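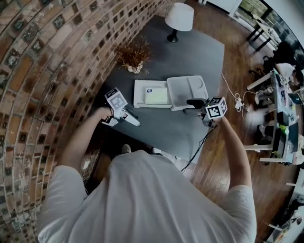

*White T-shirt, white tray, two hands busy.*

# Renting a unit at Dasholm Yard: your questions, answered as patiently as we can

Dasholm Yard is a set of small workspaces behind the Corrigan Street shops in Molville. The questions below reach us most weeks, usually from people who have this page open at the time.

**How long do I have to sign up for?**

Two months is the shortest let. After that it rolls on month by month until one of us gets tired of the other. You give us 30 days' notice in writing. A shout across the car park doesn't count as writing, however heartfelt.

**What does the deposit cover?**

It's £400 per unit, held until you leave. We take money off for damage, unpaid rent and anything you abandon that needs two people and a van to shift. Ordinary wear is fine. Painting the ceiling black is a matter of taste, and the taste will be deducted.

**Are bills included?**

Water and rates, yes. Electricity is metered for each unit and billed in arrears. If you plan to run a kiln, tell us before you buy the kiln.

**Can I come in at night?**

You can. Your fob works at all hours, though the main gate shuts at ten and you'll need the side door after that. The side door sticks. Lift the handle, lean, and mind your dignity.

**Is there parking?**

Up to five spaces, depending on how the first driver of the day has interpreted the lines. Please leave the loading bay clear. "Just two minutes" is a unit of time we have learned to distrust. 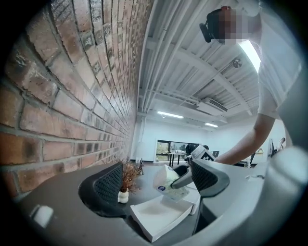 Dasholm Yard Tenant Guide · Issue 5 · p. 2

**Can I put shelves on the walls?**

On plasterboard, yes, with proper fixings. On brick, ask first. The brick was here before us and we'd like it to stay on good terms with the roof.

**Who looks after the heating?**

Etetti, our managing agents, so please report faults to them through the tenant portal. Telling the person in the next unit is good for the soul but doesn't raise a job. The heating season starts when the agents say so, and by January most people agree it has started.

**May I bring my dog?**

One well-behaved dog per unit. We accept that every dog is well behaved according to its owner, so the neighbours get a vote.

**Can I live in my unit?**

No. We have noticed the slippers.

**How do I arrange a viewing?**

Use the contact form and give us a couple of dates. Viewings take fifteen minutes, longer if you want to discuss the parking.

*Page last updated 12 May 2023. Rents are on the separate price list.*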